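**Left wrist cable rubbing on the two-arm packing cell**

**ladamczyk** — February 2, 2022

We run a two-arm cell at Mekumwood that puts small packets and rolls into trays. Left arm has the multi-finger hand, right arm has a plain gripper. At 3411 hours the left hand started dropping out. Controller shows a comms fault, clears on reset, comes back later in the shift. I found the cable jacket worn shiny where it passes the forearm joint. Replace the cable now or re-route it and watch?

**kwitkowska**

Replace it. If the jacket is shiny on the outside, the conductors have been flexing in the same place the whole time. We had the same fault on our Zokance cell and I lost a week re-routing a cable that was already bad.

**taltach_tom**

I'd re-route first. Half of these faults are the connector. Pull it, clean it, seat it, run a shift. A new cable on the old path will wear the same way.

**kwitkowska**

He can do both. But I wouldn't put a suspect cable back on a longer loop and call it a test. You won't know which change did what.

**ladamczyk**

Connector looked fine. One pin was a little dull, so I cleaned it. Fault came back after 31 cycles.

**ogilvie_nights**

Check the loop length before you order. Put the wrist at both ends of its travel by hand, power off, and look at the slack each time. Ours was tied down too close to the joint — fine in the middle, tight at one end.

**ladamczyk**

Did that. Tight with the wrist rolled all the way in. New cable is on now, with the lower tie moved down the forearm. Cell as of this afternoon: 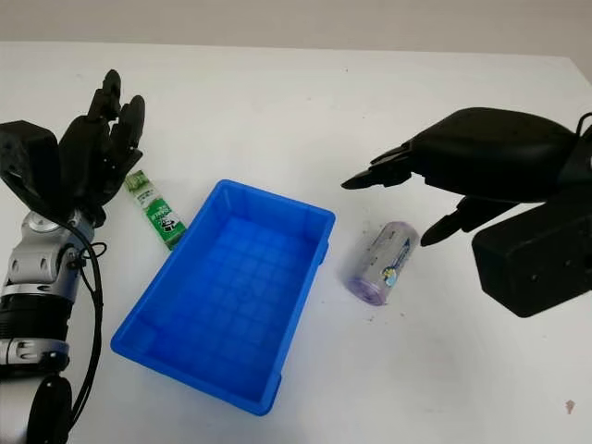
**ogilvie_nights**

Do you have to re-teach the left arm after a cable swap?

**kwitkowska**

Only if you took the hand off the flange or unplugged an encoder. For a cable alone, run the home check and one slow cycle at low speed.

**taltach_tom**

I'd still re-check the pick points. Takes ten minutes.

**ladamczyk**

Hand stayed on. Home check passed and I ran 2 slow cycles with no fault. I've put the next cable inspection down for 3860 hours. Old one is on the bench and I'll cut the jacket open when I get a chance.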